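Ledell two-drawer desktop unit, green and yellow
Reviewed by Maja Piątek, 14 Aug 2024

I bought the Ledell in June to get the small stuff off my work table: sponges, pegs, rolls of tape. It came in a flat box with no tools needed. The shell snaps together and the drawers slide in from the front. I had it standing in 15 minutes.

The plastic is on the thin side. The shell flexes a little if you squeeze it, but it holds its shape once it is loaded. The round knobs are small and easy to grip with dry hands. With wet hands they are slippery.

The drawers run fine when they are partly full. Overfill one and the contents catch on the shelf above. There is no stop at the back, so push gently or the front ends up slightly crooked.
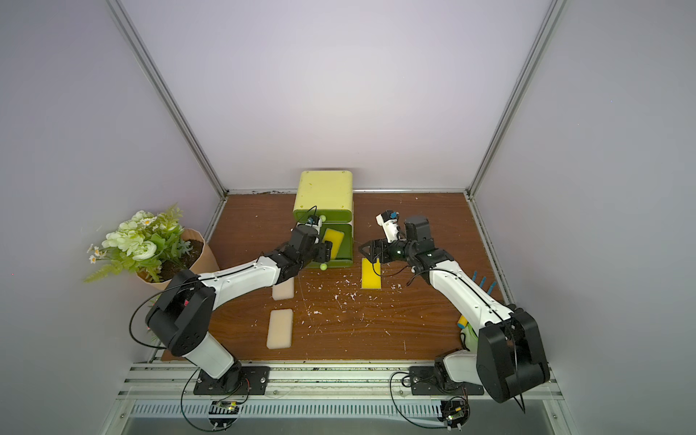

Sponges are what I keep in mine most of the time, and a few fit flat in one drawer with room on top. Put them away dry. There are no vent holes, and a damp one will smell by the next day.

My older Fatix unit has heavier drawers and rubber feet. The Ledell has no feet and slides on a smooth table when it is empty. A strip of double-sided tape fixed it.

Four out of five. I would buy it again for light things, but I would keep tools somewhere else.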